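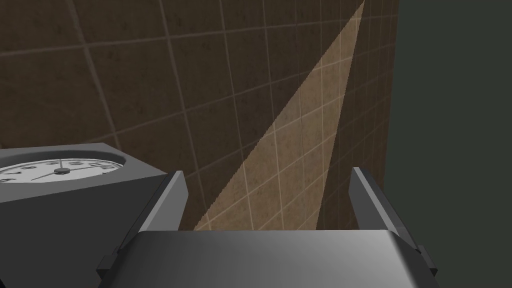

April, 09.40

Back on the arrivals forecast for the Flesari resorts. Markos Alexiou sent the revised booking file overnight with a note saying the season "looks recovered". I've been through the first half and I don't see it yet.

What the file has: 483 hotel bookings taken through Akance since the new entry rules were announced. Markos compares that with the two weeks before the announcement and gets a big jump. Of course he does, those two weeks were dead. Against the same stretch in a normal year it is poor, and he has left the normal year off the chart. Asked him to put it back.

Other thing: 68 of the 483 are rebookings. Same guests, same hotel, new dates, old deposit carried over. They shouldn't count as new demand. Took them out of my copy, which leaves 415. Not touching his copy until he agrees.

11.15

Rang Lazaridis about the free cancellation terms. They let guests drop out up to the day before with no charge, and have done all spring. So a booking with them is closer to a note of interest. They couldn't give me a cancellation rate by country of origin, only an overall one, and the person on the phone wasn't sure which months it covered. Didn't write it down. A number like that gets into a slide and never leaves.

The forecast model treats all bookings as equally firm. Needs a weight for the free cancellation ones. I don't know what the weight should be and I don't want to pick one because it makes the curve look nice. Will run it with a low and a high value and show both.

Lunch, then the flight side.

14.30

Seat capacity. The Tornar schedule shows more than 1,000 extra seats a week into the airport from June. Markos has fed these straight in at last summer's load factor. Two problems:

– the schedule is provisional, and they pulled flights at short notice last year

– last summer's load factor came from far fewer flights, so of course they were fuller

I would rather leave the extra seats out of the base case and run them separately. Markos disagrees, says the hoteliers will think we are being gloomy on purpose. Maybe they will. They also thought last year's forecast was gloomy and it came in too high.

16.50

Reran with rebookings removed and no extra seats. June drops a lot, July less, August hardly moves. August hardly moving bothers me – it suggests that month is mostly driven by the old seasonal pattern and the new bookings aren't doing much. Check the seasonal term before anyone quotes August.

To do:

Normal year back on chart (Markos)

Ask Lazaridis again for cancellations by country, in writing this time

Low/high weights, 2 runs, save both

Find out whether Akance counts by booking or by room. The column heading says one and the help page says the other.

Not sending anything to the hotel association until the last one is settled.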